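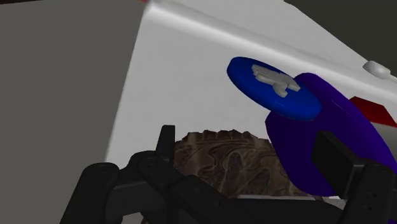

Fitting your first charms to the Wivura bracelet

Right, you've got the bracelet out of its pouch and you're keen to get the charms on. I've fitted hundreds of these at my bench and I still do it over a tea towel, so please put one down before you start. Charms bounce!

The standard Wivura is 16 links long, and every link is spring-loaded. You swap plain links for charm links one at a time, so the bracelet stays the same length. If it feels loose on your wrist now, go to Section 5 (Taking out a link) and do that first.

What you need
The bracelet
Your charm links
The little Cisetti opening tool from the box (the flat grey one, it looks like a guitar pick)
A tea towel and a decent lamp

Opening the bracelet

1. Lay the bracelet face down on the towel. The engraved side of any charm should be against the cloth.

2. Pick the plain link you want to replace and bend the bracelet gently backwards at that spot. A gap of 2 mm is plenty.

3. Slide the tip of the tool into the gap and tilt it towards you. The arm of the link lifts up. Leave the tool where it is.

4. Push the plain link sideways with your thumb. It should slide off its neighbour with hardly any effort.

CAUTION: If it won't slide, stop and go back to step 2. Forcing it bends the arm, and a bent arm can't be straightened at home. I've tried.

Adding the charm

5. Check which way up your charm goes. Hold the bracelet as you'd wear it, with the Wivura stamp near your thumb, and match the lettering to that.

6. Slide the charm on from the side until you feel it click – it's a soft click, so turn the radio down.

7. Do the other side the same way, then take out the tool and give the bracelet a light tug.

Note: Agarwal charms with a dangle have a slightly thicker back. They fit fine, but leave at least one plain link between two dangles or they'll tangle in your sleeve all day.

Note: Older Trinwood links look nearly the same colour as ours but have a narrower arm. Please don't mix them. They'll hold for a while and then you'll lose one at the shops.

Keep the spare plain links in the pouch. You'll want them if you ever move a charm to another bracelet.

Still stuck? Post it to the workshop with a note and I'll fit the charms for you, no charge. I do the bench repairs on Thursday, and your job number (mine start at 390 this season) goes on the outside of the envelope.

Jitendra Bajpai
Workshop bench

Next: Section 5, Taking out a link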